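Chapter 7

Malolactic Conversion in Cool-Climate White Wines

Topics in this chapter
7.1 The reaction and its products
7.2 Conditions for bacterial growth
7.3 Timing of inoculation
7.4 Prevention and arrest
7.5 Monitoring
7.6 Case study: the Brannigan cellar

Before you begin
You should be able to define titratable acidity and pH, and to explain why the two do not move in step. Students who are unsure of the difference should reread Section 3.4 and work through its last two problems.

Introduction

Chapter 6 dealt with the conversion of sugar to ethanol by yeast. The present chapter deals with a second biological change, which takes place in many wines and is blocked on purpose in many others. Lactic acid bacteria, chiefly Oenococcus oeni, take up malic acid and release lactic acid and carbon dioxide. The older name, malolactic fermentation, is still common on cellar worksheets. This book uses "conversion" for the reaction and keeps "fermentation" for the work of the yeast.

Malic acid carries two acid groups and lactic acid carries one. Each molecule converted therefore removes one acid group from the wine. Titratable acidity falls, pH rises, and the wine tastes softer. The size of the change depends on how much malic acid was present at harvest. In warm regions much of it has been respired by the vine before picking, and the effect is small. In cool regions the malic fraction may exceed the tartaric, and the effect can alter the style of the wine completely.

Flavor changes accompany the loss of acid. The best known is the formation of diacetyl, which smells of butter and is produced from citric acid by the same bacteria. Diacetyl is not stable. Live yeast and bacteria reduce it to compounds with much weaker odors, so a wine left on its lees will usually show less of it than a wine racked and sulfited as soon as the malic acid is gone.

7.1 A note on the choice facing the winemaker

The decision to allow or prevent conversion should be made before harvest. It affects the sulfur dioxide addition at the press, the choice of yeast strain, the temperature of the cellar, and the date of first racking. A decision put off until spring is often made by the bacteria.

Consider two lots of Riesling from the Sturov vineyard, pressed in the same week of October. Milagros Godoy, who kept the cellar records, followed both lots through the winter. Lot A was racked cold and sulfited at the end of alcoholic fermentation. Lot B was left on gross lees in a 200-gallon cask with no addition. Lot A held its malic acid until bottling. Lot B showed no bacterial activity until the cellar warmed in April, and then completed conversion in 17 days. The grapes were the same; the wines were sold under different labels and to different buyers.

Temperature is the variable most often underrated. Most commercial strains work best near 20 degrees Celsius and slow sharply in a cold cellar. Low pH, free sulfur dioxide, and high alcohol each slow them further, and the effects add up — a strain that tolerates any one of these may fail when it meets all of them at once. Section 7.2 treats the combined limits in detail.

Spontaneous conversion is still practiced, mainly in old cellars where the resident bacteria are well established. Its risks are a long lag, during which the wine has little protection against oxidation, and the growth of unwanted species. Booker Dvorak and Masanobu Ishida compared inoculated and spontaneous casks at the Prino estate and found the spontaneous casks more variable in both finishing date and volatile acidity. Their table is reprinted as Appendix D.

Terms introduced in this section: malolactic conversion, diacetyl, lag phase, gross lees, spontaneous conversion. Definitions are given in the glossary.

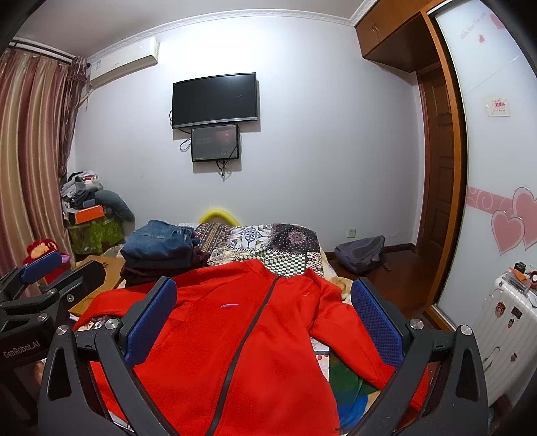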